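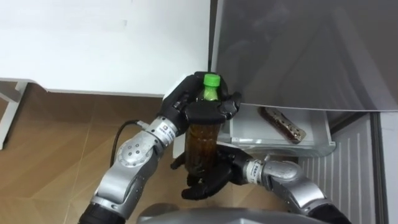

**Zalgate, March** –

# We've been teaching a robot to fetch a drink, and the examples are yours to use

Hello from all of us at Tundisitz! I get to write the press releases here, which normally means tidying up somebody else's sentences, but I spent so much of the winter in the test kitchen that I've been allowed to do this one in my own words.

We're releasing the first set of Pistach, our collection of household handling examples. It holds 1662 recorded attempts at everyday kitchen jobs, all done on a two-armed robot with fingered hands, and all guided by a person. Universities and schools can have it free of charge. Companies can have it too, under a paid licence, and the money goes straight into recording the next lot.

The jobs are very ordinary. Open the fridge, get a bottle, hold it steady. Put a snack in the drawer and take it out again. Move things from the fridge to the table. I do all of these before breakfast without a thought, and then I watched the robot try to get a second hand under a drink bottle and gained a lot of respect for my own thumbs.

Bottles get a big share of the first set. We wanted plenty of two-handed holds, with one hand round the top, below the cap, and the other underneath taking the base. A learning system that has only ever seen one way of gripping a bottle tends to be stuck as soon as the bottle is a bit fatter or sits a bit further back, so our operators were asked to vary things: come in from higher up, swap which hand goes first, start with the door half shut. Some of them got very inventive (there's a whole run of examples done from an awkward crouch, which I'm told is useful).

Kaj Østergaard leads the recording work and has guided more of the examples than anyone else on the team. I asked him what he'd like people to know.

"Please look at the failed ones," he said. "We kept them in and marked them. If a hand slips and the operator saves it, that's worth a lot to a learner, because now it has seen a slip and what to do next. I used to stop and start over whenever I made a mess of it. I had to learn to carry on."

Each example comes with the view from the robot's head, the position of every joint in the arms and hands, and a short written note of what the operator was trying to do. The notes are in plain words. "Take the tea out, keep it upright" is a typical one. We did try a fixed list of commands early on and dropped it after a fortnight, as people kept wanting to say something that wasn't on it.

Operators work in pairs and swap over every 2 hours, one guiding and the other checking and writing the notes. We had 4 pairs over the winter. Guiding is tiring! I had a go and my shoulders knew about it the next morning. My own examples are not in the release, and I've stopped asking.

Our partner Meinecke looked after the checking once the recordings left our kitchen. Every example was watched through by 3 people who hadn't been there when it was made, and if they couldn't agree on whether the job had been done, it went back to us. Oddur Ketilsson, who runs that side at Meinecke, was very patient about it.

"Most of our disagreements were over when something counts as finished," Oddur told me. "Is the bottle fetched when it leaves the shelf, or when it's on the table? We argued about that for a good while and then wrote the answer down. The rules we ended up with are in the release, and I'd suggest reading them first."

Next up is a bigger round of recording in a second kitchen, with a different fridge, different furniture and a floor that isn't ours. We're keen to find out how much of what a system learns from our place carries over to another one. We don't know yet, and we'll publish the results either way.

If you'd like the set, write to the Pistach desk at Tundisitz and say in a line or two what you're planning. Reporters who want to come and watch a recording session in Zalgate are very welcome, mornings are best, and Kaj will let you try the controls if you ask nicely.

**Press contact:** the press office, Tundisitz, Zalgate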